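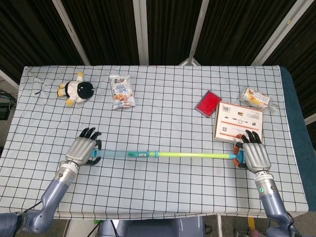 Monthly walk-through, August
Rooms: front playroom, sorting table, back closet
Checked by: Jad Salameh
Second look: So-yul Ma
Start 8:40 am, done 10:15 am

Key: OK / FIX / PULL (take it out of use today) / N/A

SORTING TABLE

Table steady, no rocking – OK
Cloth flat, no corners hanging where a kid could pull – OK. Blue-gray grid cloth stays, the old Prakance one was slippery. Need a second so one can be in the wash.
Cords kept off table – FIX. Thin dark cable at the back corner. Clip it or route it down the leg, don't care which. Same comment as last month.
Food kept away from toys – FIX. Snack bag on the table next to the plush. Snacks go in the lidded bin by the sink. We have two kids on the allergy sheet, please please read the sheet.
Drinks kept away from toys – FIX. Bottle lying on its side at the back. Bottles stand up, on the counter, caps on. Not on the sorting table at all.
Ink and paint put up after use – FIX. Red ink pad left out with the toys. Goes on the high shelf with the stamps. Check label says washable, if you can't find a label it goes home with whoever brought it.
Packaging cleared – FIX. Flat white box w/ orange trim and a cardboard box both still out. If the accessory box has the cable diagrams on it, keep the instructions in the binder and recycle the rest.

So-yul: five FIX on one table. Can we do the table LAST at close, after the shelves? Things get dumped there when people are hurrying.

TOYS, LONG OR STICK TYPE

Long toy tube, light blue and yellow-green, orange and blue piece at the end
Cracks in clear plastic section – check by hand under the window, run a thumbnail down it. OK
End piece tight – twist and pull, both directions. OK, bit stiff
Label still stuck down – OK, press the corners each time. Little ones peel labels and eat them
Sharp seams – OK
Storage – lay it flat in the long bin, not standing in the umbrella tub. It's a trip hazzard and it ends up as a sword.
So-yul: can it be over-4s only? Too long for the toddler corner.
Jad: yes. Putting it on the older shelf.

Foam bats (Trukby) – PULL one, bite out of the end. Other OK.
Jump ropes – OK, handles tight. Hang them up, no loops on the floor.

PLUSH

White plush doll with yellow hands and feet
Seams at the neck and arms – OK
Eyes and small parts, tug test – OK
Clean – FIX, wash bag, cold, air dry. White ones go on the weekly wash list, everything shows.
Rest of plush bin – OK except the rabbit. Rabbit has a split under the arm, stuffing coming out. PULL. So-yul will sew or toss.

BATTERY AND PLUG-IN TOYS

Battery doors screwed shut – FIX on Zunness drum, screw missing. Batteries out untill we find one.
Chargers unplugged and up high – OK
Button cells – none in the playroom, OK. Keep it that way
Outlet covers – OK front. FIX back closet, one missing behind the vacuum.

SHELVES AND BINS

Shelves anchored – OK, pulled on all of them
Heavy stuff on bottom – FIX. Wooden blocks are back on the third shelf. Who keeps doing this
Bin lids – one Chamoun lid cracked, sharp edge. PULL. Replacements come in packs, I'll order with the wipes.
Labels on bins readable – mostly. "Cars" has worn off.

FLOOR AND EXITS

Mats flat, no curled edges – OK
Path to back door clear – OK at 9:50 am. Was not OK at 8:40, stroller. Moved.
Extinguisher tag current – OK
Door stop rubber – worn, FIX

SUPPLIES

Wipes – 400 on the shelf, fine thru the month
Gloves – 300, fine
First aid box – band-aids low, cold pack OK, tweezers missing AGAIN
Toy spray – half a bottle. Mix fresh, date the bottle

TO DO, in order
Snack bag, bottle, ink pad off the table – today, before kids come in – So-yul
Cable clipped – today – Jad
Outlet cover in closet – today – Jad
Blocks to bottom shelf – today, whoever opens
Drum screw, bin lid, door stop – hardware run – Jad
Plush wash – So-yul
Tweezers – buy two, tie one to the box

Left over from July: gate latch, done. Window lock in the closet, still waiting on the landlord, called twice. Tape over it for now and keep the closet shut.

Copy goes on the clipboard by the sink, initial when you've read it.
JS / SM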